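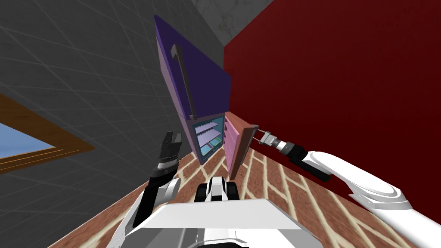
Management at Mundeck told us in December that the kitchen work was going to be automated, and that our jobs would "evolve." I have worked in catering long enough to know that when a job evolves, it usually grows a spreadsheet.

Mine did. I used to restock 9 break rooms a day with a cart and a bad knee. Now I sit at a desk and watch simulated arms practice on refrigerators, and I write down what they do. My knee is thrilled. The rest of me is still thinking it over.

The practice refrigerators come in colors no appliance store would dare to stock. One has a purple door on top and a pink one below, next to a maroon wall, and the arm on the right has its two thin fingers closed on the edge of the pink door. I have opened that kind of door with my elbow while holding a tray of yogurt, and never got a log entry for it.

Yesterday's log had 335 entries. Each one gets a note from me, and the notes go to the software people at Adano, who write back things like "define 'grabby.'" I'm told my knowledge is valuable. I asked if valuable came with a pay grade and was sent a link to a survey.

Five of us moved over from the carts. We still take our break at 3:15 out of habit, in the old pantry, where the fridge is white and sticks. You have to lift the handle a little and then pull. I haven't put that in a note yet.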